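# Cutley's "surprise" sale is back, and the bags are the same bags

Cutley opened another of its surprise sales at six this morning, the second since July, and the email that went out to members promised 30 percent off "nearly everything." Nearly is working hard in that sentence. The new fall totes are left out. So are the small leather goods, the belts and anything in the color the company calls Oat, which happens to be the color most shoppers want.

What remains is a decent pile of crossbody bags, weekenders and clutches, plus a rack's worth of scarves. Some of it is nice. The Drelldale satchel is a good bag by any standard, with a strap that can be shortened without a trip to the cobbler, and it is in the sale in both black and a dark green. The question is whether the price on the tag is a sale price in any sense a normal person would recognize.

Şengül Erdem doesn't think so. She writes a newsletter on handbag prices and has kept screenshots of the Drelldale page going back to spring. By her records the satchel has spent more of that time marked down than at full price, and the full price itself went up shortly before the first of the summer sales.

"You raise it, you let it sit for a while, you cut it, and you send out an email with a clock on it," she said. "I like the bag. I own the bag. I just don't think anyone should be buying it at six in the morning in a panic."

The clock is there again this time. It sits at the top of every product page and counts down to midnight, and it did the same in July. When that one ran out, the prices stayed where they were until the following afternoon under a new banner reading "Extended by popular demand." Cutley didn't say how that demand had been measured.

A spokesperson for the company, Selim Avcı, said by email that every sale price is set against "a genuine former price" and that members "tell us they love the thrill of the drop." Asked how long the Drelldale had been offered at its former price before the markdown, he said the company does not discuss pricing history for single items. Asked whether tonight's deadline was firm, he said he would check. By early afternoon he hadn't come back with an answer.
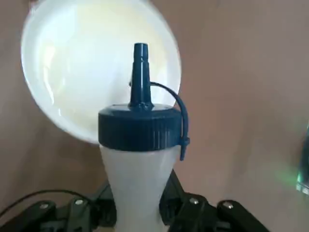
There is also the matter of returns. Sale items at Cutley used to go back on the same terms as everything else. Under the current rules they can be exchanged or swapped for store credit, with no refund to a card, and the window is 18 days from the date of the order. That is the order date, mind you, and the company's own shipping page warns of delays during sales. A shopper who picks the slow, free option could lose a good part of the window before the box shows up. The change is spelled out in the terms linked at the foot of the page. It is missing from the email, and missing from the checkout screen too, at least on the phone version we tried.

Avcı said the returns policy is "clear and easy to find." It took us a while.

None of this makes Cutley unusual. Woleo, which sells to much the same crowd and has a store in the same mall in many towns, runs a members' event so often that its regulars joke about catching it on a day off. Its markdowns this week are smaller than Cutley's on paper, but it still gives refunds on sale bags and its canvas weekender comes out cheaper than the Cutley version once shipping is added. The zipper on the Woleo bag is flimsier, to be fair, and the lining shows every pen mark.

Then there is Eren, the smaller label that said in the spring it was done with sales for good and would price things low from the start. It has mostly kept to that. Prices on the clutches have held. On the other hand, a "sample archive" page turned up on its site last month with last season's bags at a good deal less than they first sold for. The company says an archive isn't a sale. Shoppers can make up their own minds on that one.

Erdem's advice for today is dull, and she knows it. Put the bag in the cart, leave it there and go do something else. In her experience Cutley follows up on an abandoned cart with a code for free shipping, though she couldn't say whether the code works on top of sale prices this time. If the size or color is gone by tonight, she said, it will very likely be back at the next one.

She was less relaxed about the "final few" labels, which appear in red under many of the bags. Early this morning the green Drelldale was down to its final few. By lunch it was still down to its final few, and so was the black. Cutley says the label is triggered by stock levels and updates by itself. It wouldn't say what level triggers it.

For anyone set on buying, the better values seem to be at the dull end of the page. The plain nylon crossbody has been marked down only 2 times that Erdem has on record, this one included, and its full price hasn't moved since spring. The scarves look fairly priced as well. The quilted clutches, which lead the email and fill most of the home page, are the ones she would leave alone. They were sold at this same price in July, under a different name, with a different tassel.

The sale is due to end at midnight. The banner says there will be no extensions.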